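Front of House & Kitchen Forum > Running the Business > Extraction, ventilation and noise

Thread: Make-up air on a small site, kitchen door won't close

rhodri_rosser
Posted 4/12/21

Taken over a lease on a former cafe in Yorath, 83 square metres including the kitchen. The previous tenant left a canopy and a single-speed extract fan rated at 2,000 cubic metres an hour. Extract is fine. The supply side consists of a louvre in the back wall which somebody has painted over.

With the fan running, the swing door between kitchen and dining room stands open by a hand's width and the front door needs a proper pull. The dining room is cold along the window wall all through service.

Options I have so far:
1. Strip the louvre and hope.
2. Fit a supply fan with a heater, quoted by Andow.
3. Put a speed controller on the extract and run it lower.

Gas range, one fryer, one combi oven (electric). Opinions wanted on order of work.

pass_and_plate
Option 3 first. It is the cheapest and most small kitchens are over-extracted outside the busy hour. Get the fan motor checked before you buy a controller, as some single-phase motors hum and overheat when slowed.

Osaze D
Disagree with the above. You have gas under that canopy. If there is an interlock fitted, turning the fan down may drop it below the set point and shut off the gas mid-service. If there is no interlock you have a different problem and should ring a gas engineer before doing anything else.

Supply air comes first. You can't judge the extract rate while the room is starved.

rhodri_rosser
Interlock is fitted, pressure switch type. Serviced in October according to the sticker. No paperwork to go with it.

pass_and_plate
Fair point on the interlock. I still wouldn't pay for a heated supply before knowing what flow he needs. Canopy size and face velocity will give him a figure in ten minutes.

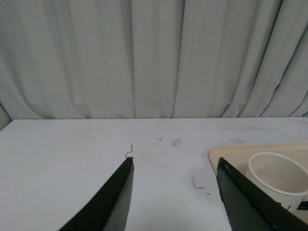

On cost, the heater is what hurts. Ours is a 3 kW unit and it barely takes the edge off in winter. If the incoming air can be dropped in front of the canopy and away from the cooks' necks, you can get away with less heat than the quote will say.

GwenllianS
We had the same fault at Drernedum. Door stood open, pilot lights went out on windy days. Cleaning the louvre got us about half way there. The remainder was a blocked mesh on the inside which could not be seen until the duct cover came off. Twenty minutes with a screwdriver and a stiff brush.

Check for a mesh before you spend anything.

Osaze D
Agreed on the mesh. Also check the grease filters are the right way round. Baffles should run vertically so that they drain. I have seen them in sideways on sites with a current hygiene certificate.

kitchen_porter_100
Why not just wedge the door open and let it draw from the dining room? We do.

Osaze D
Because then you are heating the dining room in order to throw it out through the roof. If it's a fire door, wedging it is also an offence.

kitchen_porter_100
It isn't a fire door. The bills are not noticeably worse.

pass_and_plate
Some transfer air from the dining room is normal and keeps smells on the kitchen side. All of it coming that way is too much. I'd want most of it from outside.

rhodri_rosser
Update. Louvre stripped with a heat gun, one blade snapped. There was a mesh behind it, solid with lint and paint. Removed, washed, refitted. The swing door now closes but does not latch. Front door is normal. Still a draught at the window tables, less than before.

Andow will revise the quote for a smaller supply unit. They have also suggested a Lominance controller linked to the interlock. Has anyone had one in?

GwenllianS
Not that one. Ask whether the interlock set point is adjusted as part of the price. Ours was charged as a second visit.

Osaze D
And get the commissioning readings in writing, supply and extract both. Your insurer may ask for them.

rhodri_rosser
Will do. Survey is booked for next week, I'll post the readings when I have them.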